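Forum > Home and Laundry > Clothes care

Hanger or fold for soft black knits?

Redik
Posted 20/03/2024

Hello all! I've finally got round to sorting my clothes and I'm having a lovely time with it, but I'm stuck on one thing and would love some help.

I do all my sorting on the bed because it's the only big flat surface I've got. Everything comes out, gets spread over the duvet, and then goes back on a hanger or into a drawer. Shirts are easy. Trousers are easy. What I can't decide on is the soft black knitted stuff, which I own far too much of. If I hang it, I get those little pointy bumps at the shoulders. If I fold it, it slides about in the drawer and comes out looking like I've slept in it.

My hangers are the thin white sort, from a bundle of 30 I bought in February, and I'd like to keep using them if I can as they take up so little room on the rail. Is there a way of hanging a knit on a thin hanger without ruining it? And if folding really is the answer, how do you get something that floppy to hold a shape?

Also — black on black on black. How do you tell one from another once it's all put away?

Rultudow
Member, 224 posts

Oh I love this subject! Yes, you can use thin hangers, you just have to stop putting them through the shoulders. Try this and I think you'll be delighted.

Lay the jumper face up on the bed and smooth it out. Fold it in half down the middle so one sleeve lies on top of the other. Put the hanger on top with the hook sitting at the armpit, pointing up and out between the sleeves and the body. Fold the body over one side of the hanger, then fold the sleeves over the other side, and tuck the ends under the bar. Lift it by the hook and that's it. The weight is spread along the bar and the shoulders don't touch anything pointy.
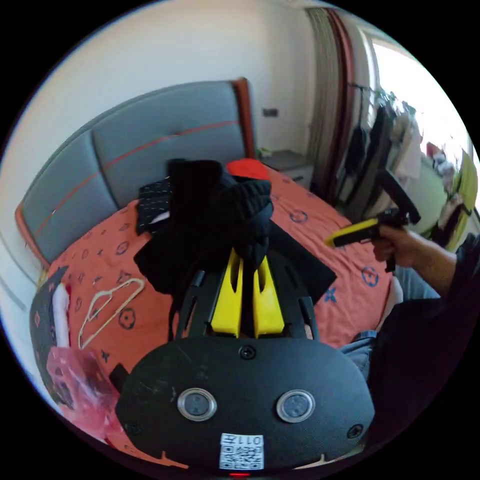 It does take a few goes before it feels natural, and with very soft knits the whole thing tends to bunch up in your hands the first time you pick it up. Pinch it in the middle, give it a gentle shake, let the sides fall flat and start again from there. I find it much easier on a bed than on a table because the fabric grips the duvet a bit and stays where you've put it. A bright duvet cover is brilliant for this too (mine's a loud one), you can see every edge of a black jumper against it, whereas on a dark one I was forever folding in a sleeve I hadn't noticed.

One warning: really heavy knits will still stretch over time, even done this way. Chunky cardigans go in the drawer, no arguments!

For telling them apart, I sew a little loop of coloured thread inside the neck. Red for round necks, yellow for V-necks, blue for anything with a collar. Five minutes each and it has saved me so many grumpy mornings.

Coetzee
Member, 1392 posts

Fold them. I've never hung a knit in my life.

Sides in, sleeves flat down the back, bottom up to the middle, then once more so you get a small block. Stand the blocks on their edge in the drawer, side by side like books, and pack them fairly close so they hold each other up. That stops the sliding. If the drawer isn't full, put a shoebox in the empty end.

Spotty and patterned things go at the front, plain black at the back. Good enough for me.

Rurnix
Member, 181 posts

not tried the armpit one but going to tonight!! i just chuck mine over the bar of the hanger like a towel and it's fine, bit of a crease across the middle but it drops out when you wear it. also do the sorting in daylight, navy and black look exactly the same under my bedroom lamp and i've gone to work in the wrong one more than once

Redik
Original poster

These are brilliant, thank you! I had a go at the armpit fold with two jumpers and got it on the third try — no bumps at all so far. The thick cardigans are going in the drawer standing up with a shoebox at the end. Coloured thread is on the shopping list. Does it matter if it's cotton or polyester?

Rultudow
Member, 224 posts

Either is fine! I use whatever's in the tin. Just don't pull the knot too tight or the neck puckers.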